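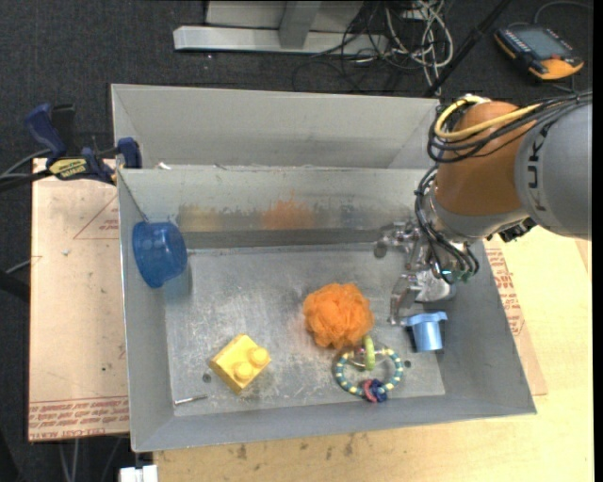 From: Archana Ahuja
To: urkcombe-swap list
Subject: Re: bath poufs, blocks and the odd cup

Abundio Pacheco wrote:
> Hi all, I've got a carload of kid and bathroom stuff from my sister's
> move. Cups, bowls, building blocks, a bead ring, a couple of those mesh
> pouf things. Is any of it worth bringing in October or should I just
> toss it? Also, do the blocks need to be a full set?

Hi Abundio,

Bring it, bring it! Loose blocks are fine, we never get full sets anyway. The big chunky ones with the studs on top go first — last time a grandpa from Ghumman Street walked off with 12 of them in a pillowcase and looked thrilled.

Plastic cups and bowls are always good too, any color, as long as they aren't cracked. I give mine a soak in the sink with dish soap the night before and let them dry upside down on a towel. Bead rings get the same soak, but check the string first. If it's frayed, please don't put it out, the little ones chew on everything.

Poufs are the one thing I'd split up. Still has the tag on? Great, put it on the bath table. Been used? Keep it for scrubbing your tub (I have an old one under the sink that does the faucet better than any sponge I've bought).

Doors open for drop-off at 6 in the evening, side entrance. There are a few deep bins just inside and you can tip everything in together, we sort it later over coffee. If you have room in the car, could you pick up my folding table from Kirketti on your way? It's the one with the bad leg.

Archana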